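Pasell Bin Sorting Kit, club edition: worth it for a student robotics team?

Rating: 3 out of 5

Our club bought the Pasell kit in June with the money we had set aside for competition travel, so I went into this review wanting it to be good. I coach an after-school group of 11 students, and the Jillorico challenge has a bin picking round that we have never done well in. Pasell's sales page says a team can be "picking on day one." We were not picking on day one. We were looking for a hex key.

What you get for $355 is two metal bins, a bag of colored blocks, a set of task cards and a login for the lesson site. The arm and gripper are not included. I knew that, but two of our parents didn't, and the product page could say it a lot more plainly. If your club doesn't already own an arm, stop reading and go price one first.

The bins are the best part. They are metal, they don't flex when a student misjudges a height and drives the fingers into the floor, and they already looked used when they arrived. Pasell sells that as "realistic surface conditions." I'd call it secondhand stock. The shine does give the kids' color detection something to struggle with, so I'll let it go. They also slide. Nothing in the box holds them to a table, and the manual's advice is to "secure as appropriate." We clamp ours and mark positions with blue tape. 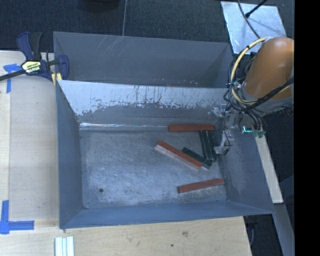 Red and green blocks in the front bin, with the gripper down along the right side.

The blocks are fine. Plain rectangular pieces, easy to tell apart by color, dull enough that nobody steals them. The trouble starts when they end up side by side or against a wall, and the kit has very little to say about it. The task cards go from "pick a single block" straight to "clear the bin," with nothing in between on how to choose which block to go after first or what to do when there's no room for a finger. My students wrote their own steps for that. It was good work and I was proud of them, but I had paid for a curriculum.

The lesson site is the weak spot. Videos are short and mostly show the easy case – one block, middle of the bin, plenty of space. The scoring sheet doesn't match the Jillorico rules either, so don't print a stack of them like I did.

For comparison, the Hladun set is $225 and comes with plastic trays. We borrowed one from the Bereck club for a few sessions. The trays are flimsy, but the worksheets are better and the tasks build up at a sensible pace. If I were spending the money again I'd buy Hladun and find metal bins at a restaurant supply store.

Would I send the Pasell back? No, the bins get used at every meeting. I just wouldn't pay full price for them – wait for a sale, and ask whether they'll sell you the hardware without the login. They told me no, but they took a while to answer.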